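Reviews > Software > Trademark and Patent Docketing

Hundano Docket: a review after one year of use

17th April, by Halfdan Mogensen

I handle trademark and patent files in a small office with two attorneys. Until last year we kept our deadlines in a spreadsheet and in a paper calendar, and each of us checked the other. This worked while we had few foreign filings. When the client Østergaard moved its whole portfolio to us, we had to find something better, and we chose Hundano Docket.

The setup

Moving the data took longer than I expected. We had some 400 records, and the import tool accepts them only in groups of 100. The dates must be in one fixed format, and our old spreadsheet had three. I corrected them by hand during the quiet part of December. The support person was polite and answered in writing, which I prefer, but she could not change the limit for us.

Daily work

The main screen shows the next deadlines in one list, with the country, the type of right and the responsible attorney. I like that the priority date and the filing date stand side by side. In the program we tested before, Huver, one had to open a second window for this, and I made mistakes there.

The rules for calculating deadlines are good for the United States and for international applications. For opposition periods in smaller countries I still look at the law myself. In one case the program counted the period from the filing and not from the publication. I reported it and it was corrected in the next update, but an attorney who trusts the list without checking could have a serious problem.

Reminders come by email. You can set how many days before the deadline they are sent, but the same setting is used for all kinds of matters. A renewal and an answer to an office action do not need the same warning, and I would like to separate them.

Documents and drawings

Each file can hold letters, office actions, drawings and photographs. The preview opens quickly, also for large pictures, and it is possible to write a note beside each one. The search does not read the text inside scanned letters. Rostham, the other program on our list, can do this, at a higher price.

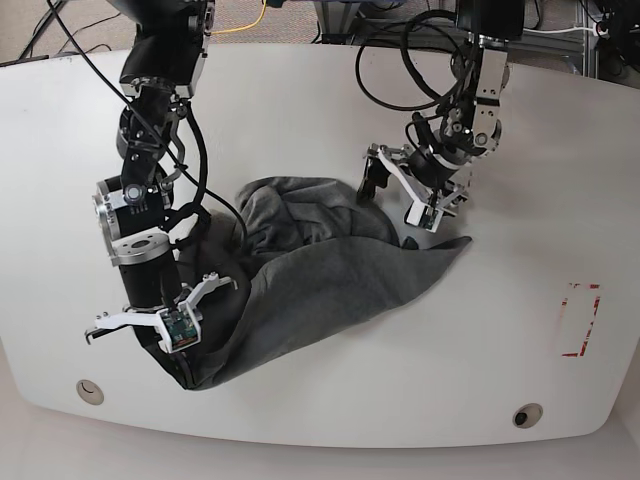 Price and support

We pay 55 dollars per user each month, and the export of data is included. I have tested the export and it gave me a complete table, only without the notes. There is no phone support on our plan.

My opinion

I would buy it again for an office of our size. For a firm with many oppositions abroad I would first ask for a trial and enter some old cases where the correct dates are already known. We have renewed for a second year, and I am still waiting for the separate reminders.

Filed under: Legal Software, Trademarks, Patents, Small Firms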